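Setting Up a Work Surface: Tape, Trays and Small Tools
Handout 2, Practical Skills for the Home Workshop
Stedatum Evening Courses
2021-03-04
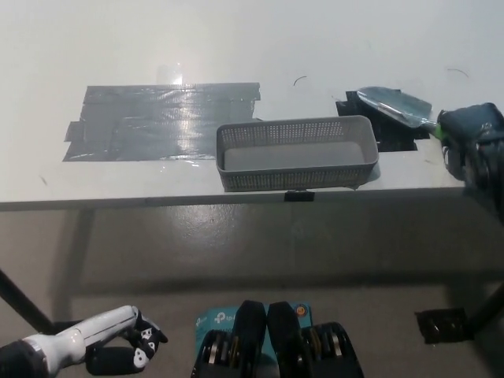

In the first handout we spoke about choosing a table. Today we continue with the top of the table, and how to divide it so that every thing has its own place. Please read these notes before you come to the practical part.

1. Marking areas with tape

Tape is the cheapest way to mark an area. You can put it down in a few minutes and change it next month. On a white table I recommend grey or black tape, which you can see well also in the evening.

Duct tape is usually narrower than the area you wish to cover. Lay the strips side by side and let each one overlap the one before by a small amount. Start from the edge nearest to you and work to the back. Press every strip with a dry cloth from the middle to the ends, otherwise you get wrinkles and air bubbles along the seams. If you tear the tape by hand the ends will be ragged. For our purpose this is not a mistake, but if you prefer a straight line, cut the ends with a knife and a metal ruler on a cutting mat before you lay them.

Please remember that the shiny kind of duct tape reflects the lamp. When you sit for a long time this can be tiring for the eyes. Move the lamp to the side, or choose a matt tape.

2. A dark place for metal tools

Metal is not always easy to find on a white surface. A patch of black tape makes a good background for a trowel blade or a small screwdriver. The patch does not need to be a perfect rectangle. It should be large enough that the metal part of the tool can rest on it. The handle may stay outside.

3. The basket

A shallow plastic basket with holes in the sides is useful for things which you take out and put back many times. Dry soil and dust can be a problem in any basket with a solid bottom, so turn it over and knock it clean at the end of the work.

Place the long side parallel to the front edge of the table. Then you can reach all of it without stretching. Leave a little space between the basket and the edge if you have children at home or if you move your elbows a lot, as I do.

4. Clips on the edge

A binder clip on the front edge can hold a sheet of paper, a rubbish bag or the corner of a cloth. Check first that it opens wide enough for your table top. Fold the metal handles down when you do not use them, so your sleeve does not catch.

5. Removing the tape

Pull slowly and at a low angle. If glue stays on the table, warm water with a drop of washing-up liquid is often enough. Test any stronger cleaner in a corner first.

For the next lesson

Draw your own table from above and mark 2 areas on it. Write beside each area which tools belong there. Bring the drawing with you, and also one small tool which you use often. Tape will be on the front desk.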